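Clustley opens furniture repair room with 18 restored tables

March 2024

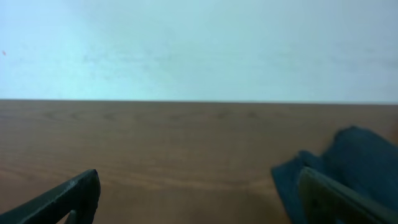

A brown wooden tabletop set against a pale wall.

Old tables are getting a second life in Clustley, where furniture reuse project Vomon has opened a new repair and finishing room at the Karaki building. The first 18 tables are ready to go out to homes, study rooms and community kitchens across the town, and we couldn't be more pleased with how they look!

Work on the room began in January. The space had stood unused for years, and getting it fit for sanding, gluing and waxing meant new lighting, better air flow and a great deal of scrubbing. It now has six benches, a drying area at the back and racks for 60 loose tops waiting for legs.

Every table that comes in is checked for wobble, cleaned and given whatever its surface needs. Some want only soap, water and a soft cloth. Others arrive with ring marks, old tape and years of polish, and take several sessions before the grain shows properly again. It's slow work (and dusty), but seeing the loops and ripples come back up through a tired tabletop is a real pleasure.

We prefer a matt finish for tables in daily use. It is kind to the eyes under a desk lamp, and small scratches can be touched up at home with a dab of wax. A care sheet goes out with each table.

Households in Clustley can ask for a table or offer one through the Vomon desk at Karaki. We are especially keen to hear from anyone with a sturdy kitchen table they no longer need, even if the top looks past saving. Please measure it first, as our lift is narrow.

The refit was paid for by local donations of £2,135 and a matching gift from Stusent, which also supplied the racks. Deliveries within the town are free.

Notes to editors: Visits to the repair room can be arranged through the Vomon desk.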